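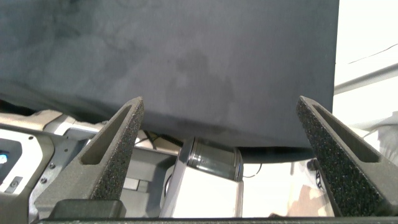
How to Request a Police Report or Court File

Criminal justice records are kept by whichever office created them, and most failed requests go to the wrong office. The police department keeps the incident report. The prosecutor keeps the charging file. The clerk of court keeps whatever was filed in the case. The steps below use the offices in Fornness as the model, but the order is much the same in other towns.

Before you start

Write down what you know: the date and place of the incident, the names of the people involved, and any report or case number. A report number from the Fornness police is four digits followed by the year, so report 3427 must be requested with its year or the desk will send the form back. A court case number is longer and starts with letters.

If you only have the report number, that is fine for step 1 but will not work at the clerk's window. The two systems are not linked.

Step 1: Ask for the incident report

Fill out the records request form at the police front desk or mail it in. Check the box for "incident report" and leave "full investigative file" blank unless you need it. Full files go through a separate review and take much longer.

Victims and drivers named in a report can usually get a copy with a photo ID. Anyone else will receive a version with addresses, birth dates and the names of minors blacked out.

Step 2: Find out whether charges were filed

A report does not mean there is a case. Call the clerk's office and ask for a name search, or use the public terminal in the lobby of the Gough Street courthouse. The terminal is switched off at 4 p.m., half an hour before the counter closes.

Spelling matters on the terminal. Try hyphenated names both ways, and leave the middle initial out on the first search.

Step 3: Request the court file

Give the clerk the case number and say which documents you want. The complaint, the plea form and the judgment are enough for most purposes, such as a job application or a license renewal. Asking for "everything" can get expensive — one two-year felony file came to 1292 pages, and copies are charged by the page.

Ask for certified copies if an agency will be reading them. Plain copies are often refused, and certification cannot be added later to a copy you have already taken home.

Files from closed cases may be in off-site storage at Restent. Allow nearly 95 days for the oldest ones, which have to be pulled by hand.

Step 4: If you are refused

A refusal should be in writing and should name the rule it relies on. The usual grounds are an open investigation, a sealed case or a juvenile record. If the letter gives no ground, write back and ask for one before doing anything else.

You can appeal a police refusal to the city attorney. Attach your original form, the refusal letter and a short note saying what you asked for. A sealed court file is different — only a judge can open it, and you will need to file a motion in the same case number.

Keep a copy of every form you hand in, with the date stamp showing.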